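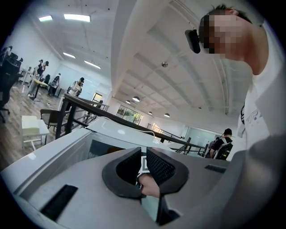

## Lemons, again

Well, the lemon tree has gone completely mad this winter and I have stopped pretending I can keep up. I've put up two batches of marmalade (one set like a brick, we won't speak of it), frozen a heap of juice in ice cube trays, and left bags on the doorsteps of everyone in the street who made the mistake of waving at me.

The best idea so far came from Yesenia Mosquera, who reads this newsletter up in Gallardo and wrote to me about preserved lemons. Eight lemons, quartered almost to the base, packed hard with cooking salt, a bay leaf, and enough extra juice to cover the lot. Then into the back of the cupboard for a month! I'd always bought mine from the deli at a silly price, so I was a bit cross I hadn't tried it years ago. Rinse them well, bin the flesh and chop the rind finely – it's gorgeous through couscous or tucked under the skin of a roast chook.

I used old coffee jars with a bit of baking paper under the lid, as salt will rust the metal if you let it.

If you've got a good lemon cordial recipe, please send it my way, preferably one that doesn't need citric acid. Our supermarket has been out since March and I'm not driving to Nodell for a packet of powder.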